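The hall on Gostance Street, and what I would rent it for

I have been looking for a bigger room since spring. My upholstery and sewing evenings outgrew my garage last year, and the back room at the Durkevska bakery, where we met after that, is being turned into a second kitchen. Oanh Lưu told me the hall on Gostance Street was taking bookings again, so I went to look at it twice. These are my notes, mainly for the people in the group who asked, but maybe useful to anyone else in Hisstead who needs a big room for an evening.

The room itself

It is a plain hall with white walls and a ribbed white ceiling. There is a mezzanine across the back with a dark metal railing, and a tall glass opening with dark frames that lets in a fair amount of daylight. I care about daylight more than most people would. Matching thread to navy or black fabric under tubes is guesswork, and I have unpicked enough seams to know.

The lighting is a mix. There are long fluorescent tubes, plus small round downlights toward the back. For hand sewing I would still bring my two clip lamps. For cutting, laying out patterns or just talking, the ceiling lights are enough.

The floor is pale gray. Pins show up on it, which made me happy — at the bakery the floor was a brown speckle and we found pins with our feet.

I measured 62 feet from the front wall to the back on my second visit. We would use half of that. 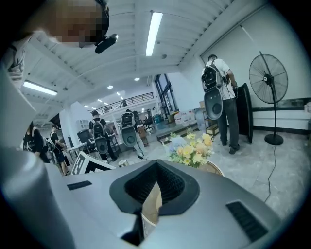 Furniture and equipment

The lectern is dark and it looks smart enough for a talk. We have no use for one, but Oanh's book group might. I asked if it could be moved to the side for an evening and was told yes, as long as it goes back.

The pedestal fan is the black kind with a big round wire guard and a round base. The cord runs across the floor, so I would tape it down before letting anyone walk around with scissors. I have a roll of floor tape left from the spring sale and will bring that. August in Hisstead is hard to get through without a fan, and I would like a second one at the other end of the room.

There is a low shelf against the wall with brown boxes on it. I didn't ask what is in them. I did ask about storage, and we can leave up to two bins between sessions if they have a name and phone number on the lid. That would save me hauling the foam every time.

Tables come from a closet next to the entrance. There are 13 of the folding kind, all the same height, and they are a little low for cutting. At home I put bed risers under the legs and I will do the same with two of them.

What it costs

An evening is $62 — the same number as the length of the room, so at least I'll remember it. A full weekend is $500 and you get the key the night before. Our fund has around $700 in it after the sale, so we can do evenings through the winter if everybody keeps chipping in at the door. I would like to do one weekend for chair seats in the new year, but we would have to charge for it.

Compared with the others

I also looked at the room over the Kikuchi hardware store. It is cheaper and closer to the bus, but you carry everything up a narrow flight of stairs, and I am not taking an armchair up those again. The library room is free and closes too early for us.

I put down a deposit for our first two evenings. Bring your own scissors and a cushion if you want one, because the folding chairs are hard. If you have a spare extension cord, put your name on it and bring that too.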